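The man from Hidine would like me to stop calling it a grabber. "It's a demonstration tool," he says, and slides the Mavetti kit across the table for the second time that morning. It has two fingers, a trigger, a camera, and a price of $2,057, and there is no robot in the box. You are the robot, or at least the arm. You walk around your home picking things up with it, the camera records how you did it, and a robot you may or may not own is supposed to learn from the result.

I had asked for an hour with someone who would answer questions without slides, and to Hidine's credit that's what I got. He runs the kit side of the business. He asked me to leave his name out of it, which I agreed to, and he was more open than I expected.

I started with the price. Who pays that much for the chance to do chores the slow way?

"Small labs, mostly," he said. "Also companies that want their robot to handle laundry and don't want to buy five arms to find out if it's possible. An arm is expensive and it sits in one room. A person with one of these can go to any room."

Fair enough. I have seen enough demos shot on one clean table to understand why somebody would want bedrooms and hallways. But I asked him how much of this material a customer needs before anything useful comes out the other end, because the product page is very quiet on that point.

He took a while over it. "For one task, in one kind of place, we tell people to plan on 300 recordings. Some people get there with less."

And for a second task?

"Then you record the second task."

He did laugh when he said it. I wrote it down anyway – it's the sentence I would want on the product page.

Cloth is what Hidine pushes hardest, and cloth is where I have the most doubts. A mug stays the shape of a mug. A sock can be flat, rolled, inside out or half under a towel, and it's a different problem each time. I asked why they would lead with the hardest thing in the house.

"Because it's what people want done," he said. "I have never had a customer call and say, please, I need help with my mugs."

He argued that the hand-held tool is better at soft things than a person steering an arm from across the room, since you feel the tug through the handle and correct for it without thinking. I believe that. I tried it on a pile of towels and got the hang of pinching a single layer faster than I thought I would. What I don't believe is that the tug ends up in the recording. The kit saves video and how far the fingers are open. The thing my wrist noticed stays in my wrist. When I put this to him he agreed, then said a force sensor was "something we talk about a lot." I've been hearing that from hardware companies for years and I can't remember what came of it.

We moved on to what gets thrown away. Hidine sells a review service through Brindex, where someone checks your footage and marks the bad takes. In the sample report he showed me, 157 recordings had been rejected. I asked for the usual causes.

"People go too fast. They cover the camera with a sleeve. They pick the thing up with the tool and then fix it with the other hand, and they don't even know they did it."

I did that last one twice while he was talking.

The review costs extra, billed by the month, with a minimum of four months. I told him it looked a bit like selling a scale and then charging for the numbers. He didn't care for that. "You can check your own footage. Plenty of people do. We give you the viewer for free." That is true, and the viewer works, though it crashed on my laptop when I opened a long session and I had to start over.

My last question was the one I had come with. Can he point me to a robot, working in a home that isn't a lab, that puts away laundry because of data from this kit?

"Not yet that I can show you," he said. "There are customers I can't talk about."

There always are. I don't think he was being slippery, and the tool itself is well made and comfortable for longer than I would have guessed. If you already have a robot and somebody who knows how to train it, the kit could save you a lot of money on arms. If you have neither, you'll have a very careful record of yourself picking up socks.

He let me keep the loaner until Saturday, so I took it home and carried on with my own laundry.
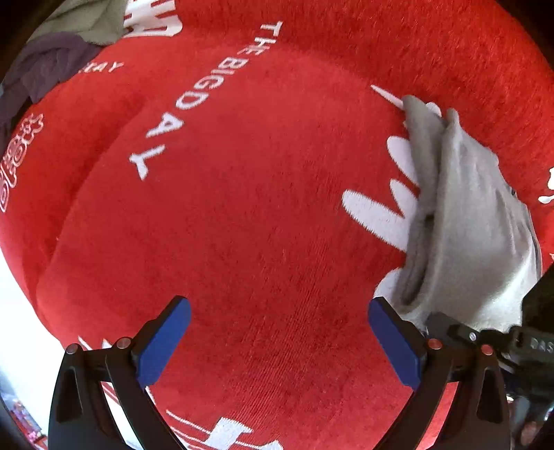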